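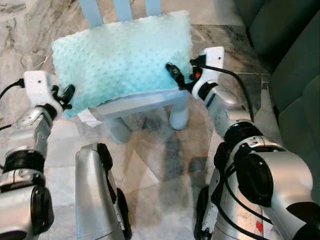 Mint cushion on the small blue chair, left corner low.

**Notebook, chair and cushion set — March, 2:40 pm**

Carrying on with the Skuvar chair. The paint is done and I don't plan to touch it again. The pale blue came up chalkier than the card, but next to the mint it looks right, so the leftover Ullix tin can go back on the shelf with 874 written on the lid. That's the mix number, in case anyone needs to patch a leg later.

Cushion is cover no. 3, the dotted fabric from Cheng. Cut with 15 mm seam allowance all around, which was tight at the corners. The dots make the layers creep under the presser foot — pin every 40 mm and go slowly. I unpicked one long side and sewed it again this morning. Next cover gets a walking foot from the start.

Filling is the polyester from the Stirkell bag. About 100 g more than cover no. 2 had, and I think that's too much for a seat this small. It puffs up in the middle and wants to slide. The corners are rounded enough now, no need to trim them further.

Notes on how it sits:

- back edge goes toward the slats, long side parallel to the front rail
- left end tends to drop, push the filling back toward the center before placing
- smooth the dots with a flat hand, don't tug at the cover

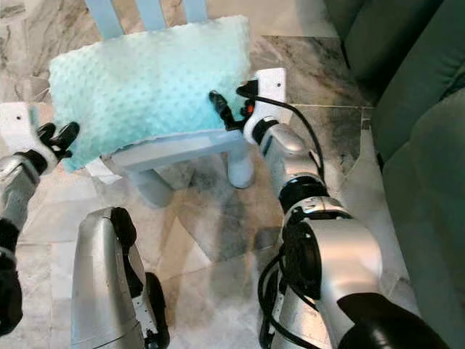

*R. Maddern*

Cushion lying on the diagonal, with a strip of the seat showing along the lower right edge and the lower left corner drooping past the side. A square cushion would be easier to line up on this seat, but the fabric is already cut for two more of these.

Ties: not decided. Two short ones at the back, around the outer slats, would hold it. Velcro on the seat would mark the paint. Try cotton tape first, we have a roll in the second drawer.

Still to do: take out a handful of filling, close the seam by hand, check the chair feet for scuffs. Order more mint thread, the spool is nearly finished.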